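December, past eleven at night

Couldn't sleep, so I may as well write down what I think of the paint business while I'm still annoyed enough to be accurate.

Ildikó Veres was here until seven. She is very persuasive when she has her color cards out. Her position is that the back room feels small because it is all one white, and that if the long wall goes to a gray with some blue in it, the whole place will "settle." I asked what it would settle into. She said calm. I have lived in this apartment for six years and I have never once been agitated by a wall.

Still, I let her talk, and I wrote down the numbers, and now I have them in front of me. Pivia wants 1,649 for the room, paint and labor, two coats, with the trim extra. Stalten wants 3,199 and calls it a package. The package has a consultation in it. I have had the consultation. It was Ildikó, in my chair, eating my crackers, and as far as I know she doesn't get a dime from Stalten, so who exactly am I paying to consult me a second time?

Gitau says do it myself for 97 dollars' worth of paint and a free weekend. Gitau Kimaro has never had a free weekend turn out free. I helped him with his hallway in Chege Street and we were still finding drips on the baseboards in spring. He says those were there before. They were the same color as the paint. 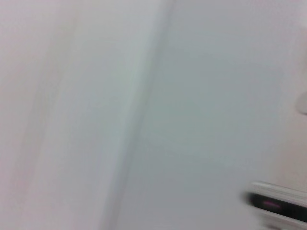

Paint names are where I lose all patience. Ildikó's favorite is called Stalbridge, after a town, I suppose, or after somebody's idea of a town, and there are two others on the same strip that I defy anyone to tell from it in bad light. She says one is green and one is violet. I held the strip against the lamp and then by the window and then over the bathroom sink, and I got three grays. I will admit one thing in her favor. Put a cool gray-blue right up against a white that has a bit of pink in it, with one straight seam between them, and you do see both of them better. The pinkish side looks warmer than it would alone and the gray looks cleaner. I can see what she is after. I just don't believe I would go on seeing it past the second week, any more than I see the doorknobs.

And then it has to be kept clean. I brought that up and she waved it off. The paint is washable, she said. Everything is washable until you wash it. The kitchen was washable and there is a shiny patch by the stove where I washed it, and you can see that patch from the front door when the sun is low. A pale wall shows fingers. A pale gray wall shows fingers and also whatever the fingers had on them.

What really bothers me is the before-and-after talk. She had pictures on her phone of a room her cousin did. Before: gloomy, heap of coats, blinds half down. After: lovely. Well, yes. In the after the coats were gone, the blinds were up, and somebody had put a bowl of lemons on the sill. I said I would like to see the same room with the old paint and the lemons. She said I was being difficult. I was, a little, but I was also right, and she didn't have an answer.

So I did my own test after she left. Took everything off the long wall, the shelf with the radio on it, the calendar, that print of the harbor I have never liked. Pulled the bookcase out a foot and swept behind it (two pens, a pill, the missing lid). Then sat on the floor with the overhead light off and only the lamp going. The room felt bigger. It cost nothing. I was pretty pleased with myself for ten minutes or so, and then I started noticing the nail holes. There are a lot of nail holes. There's also a strip near the ceiling where the last tenant must have stopped and gone to lunch, because the white above it is a different white from the one below, and now that I've seen it I keep going back to look.

That has always been the trouble with clearing a wall. The stuff was doing a job.

Filler, then. Filler I can believe in. A hole is there or it isn't, and you push the stuff in and sand it flat, and no cousin has to be brought into it. But once the holes are filled the patches will be a third white, and somebody will have to paint over them, and if I am going to open a can at all then Ildikó will want to know why it isn't her can. I can hear her already. I can hear Gitau too, offering his roller, which has hair in it.

I also went back over the Pivia sheet. There is a line that says surface preparation, 900. That is more than half of the whole price, for what I take to be the filling and sanding. I read it three times to see if it meant something else. If I did that part myself, would they knock off the 900? I would bet they'd find it again under another name. I'll call and ask anyway, and I'll write down what they say in their words, since last time (the gutter people) I let it go by and then couldn't remember who had promised what.

For now the shelf is on the bed and the radio is on the shelf, and I'm going to have to move both before I can lie down. The harbor print can stay in the closet. I don't miss it, and I don't think the room does.

Asked myself just now whether I would pick the gray if it were free. Probably. Half the wall, maybe, and see. I'm not telling her that before I have talked to Pivia.

Buy: filler, fine sandpaper, crackers.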